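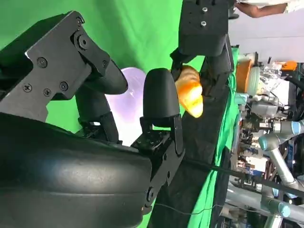

Croissant and the lavender plate, green cloth.

Jun 1, 2023 -- table props, Flastmont bench

Spent way too long on tableware again, and I kind of loved it. The translucent plate is my favorite of the Wikarberg batch. It takes on a bit of color against the green and still reads as a plate, which the clear ones never did for me (I could hardly find the rim on those!). The croissant stays in the food set. Great color, easy to spot from anywhere in the room.

Lamps are at 85 percent, moved up from where Yeo had them. Cloth needs ironing before the next round -- bring the good iron, the other one spits.
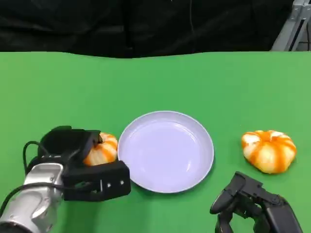

Pumpkin and plate

Little striped one, orange and white, off to the right with the plate empty in the middle. I like this spacing a lot. Dastar wants 9 layouts by October and I have 8 sketched, so this may be the last.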